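Willow's corner and the closet nook: spring walk-through
Laltden flat, 2019-03-28
Checked by me, with Svatopluk Beneš from downstairs holding the cat

I go through this list every spring and then again when the heating goes off, so the next one is in May. Same marks as last time: OK means leave it alone, FIX means I have to do something, WATCH means I'm not sure and want to look again. Comments are mine and they do wander a bit, sorry!

DOOR AND HALLWAY

1. Door closes by itself without slamming. OK
The new spring is so much better than the old one. Willow got her tail out of the way in time last fall, but only just, and I don't want a repeat.

2. Hallway clear enough to walk in the dark. FIX
Two pairs of boots and the recycling. All mine. Moved the boots while I was writing this, the recycling is going down tonight.

3. Smoke alarm, test button. OK
Loud! Willow left Svatopluk's arms at once and spent the next part of the inspection under the bed, so he was free to hold the flashlight.

RACK AND CLOTHES

4. Rack fittings pushed all the way in at the corners. OK
I go around every joint with my thumb, including the little collar on the upright. The top corner had worked itself a tiny bit loose over the winter – a good shove and it was back in.

5. Rack feet flat on the floor. OK
Gave it a wobble from the side and it came right back.

6. Load on the rail. OK
Just the green T-shirt and something coral-pink behind it. I used to hang wet towels here too and the whole thing leaned like a tired horse. Towels go in the bathroom now, please.

7. Nothing on the floor under the rack. FIX
The other green thing has come down and is bunched up by the foot of the upright. It's a trip hazard for me and a bed for Willow, and I know which one of us thinks that's a problem. Needs to be hung up again or go in the wash.

8. No straps or loose plastic a cat could chew. FIX
There's a white strappy bit lying on top of the fallen clothes. She eats that kind of stuff, so out it goes.
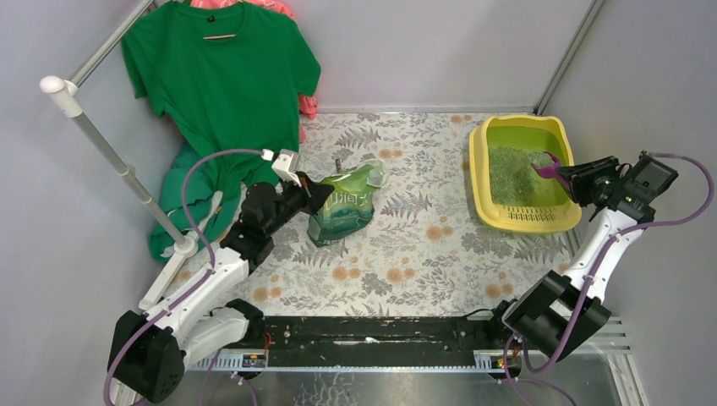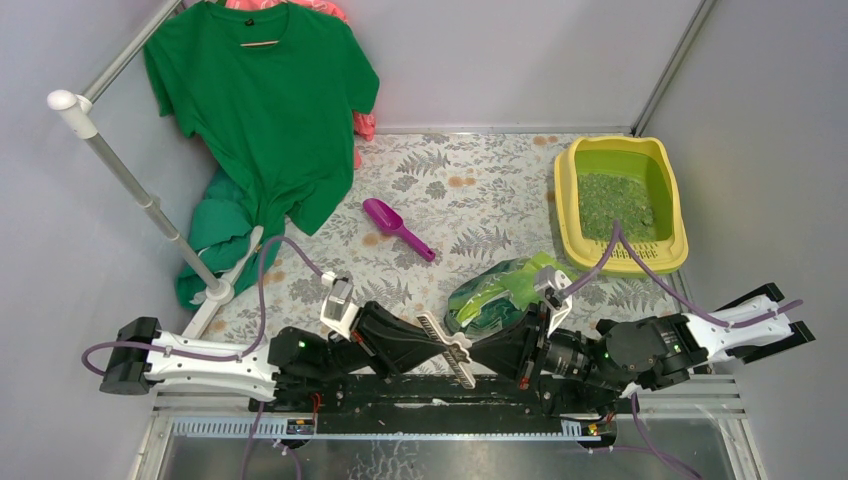 FLOOR AND LITTER

9. Mat lies flat, no curled edges. OK
I still love the ferns and the orange flowers. I got it at Brabec, the shop by the tram stop that closed down, so if she shreds it I can't get another. Ran my foot along the edge by the metal trim and nothing caught.

10. Litter box steady and pushed back into the corner. OK
The yellow box has the back wall and the right wall to lean on, so she can't tip it when she jumps out. The rim was sound all the way around when I felt it for cracks.

11. Scoop put away after use. FIX
Purple scoop, middle of the mat. I stepped on the old one in socks once and I can still feel it. I'm going to put a hook on the wall, low down, at 80 cm.

12. Bags closed and off the floor. FIX
The green bag shouldn't be sitting in front of the litter box, since Willow puts her head into every bag she meets. Top shelf from now on. If you find one down here, fold it over and put it up for me.

13. Litter dust. WATCH
I changed to the green granules from Mekska and I think they're less dusty than the gray stuff, but Svatopluk sneezed when I stirred them. He sneezes at a lot of things though. I'll wipe the wall trim with a damp cloth and see how it looks in a week.

CLEANING THINGS

14. Detergent and bleach up high with the caps on tight. OK
Moved them over the washer last year. Still there.

15. Nothing with bleach in it used on the litter box. OK
Hot water and plain dish soap only, then dry it properly before the litter goes back in.

TO DO BEFORE MAY
Hang up or wash the fallen green thing
Throw out the white strap
Hook for the scoop
Bag to the top shelf
Recycling (tonight, really)
New battery for the alarm, since I've got the stepladder out anyway

Svatopluk signed at the bottom of the paper copy and added that the cat was "uncooperative." Willow's side of it is that he smelled of the dog next door. Paper copy is on the fridge.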